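Grutach showroom visit, July 2024

The invitation from Grutach promised "an honest day among tables." I drove 40 minutes for it and parked behind a tire shop. Coffee was free, lunch was not.

Our guide, Rosario Longo, took a group of 20 through the showroom and then the finishing room. He talks well. He said the pale tops are the bestseller and that people "calm down" when they sit at one. I sat at one for a while and felt the same as before.

He was slower with plain questions. I asked how thick the face layer is on the cheaper line, and got a story about Sang, the old supplier, and why they switched to Dranimex. I asked again by the finishing racks. "Thick enough," he said. A woman behind me wrote that down, so I did too.

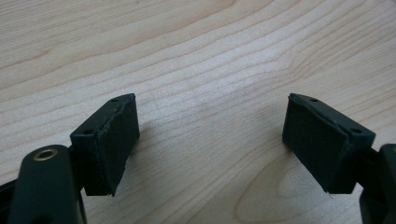

Pale top with a matte finish. The grain runs in wavy lines and curves into a loop lower down.

I'll give them the grain. It is good to look at, and the finish doesn't throw the lights back in your eyes. Whether it survives a hot pan or a kid with a fork is another matter, and no one offered to try. The sample they let us scratch was a different product, Platomach, with a much harder coating.

Prices start at 2000 dollars without legs. Legs come in 3 heights and are quoted separately, by email. Mine hasn't arrived yet. The next open day is in October, and they want you to sign up for it at the front desk.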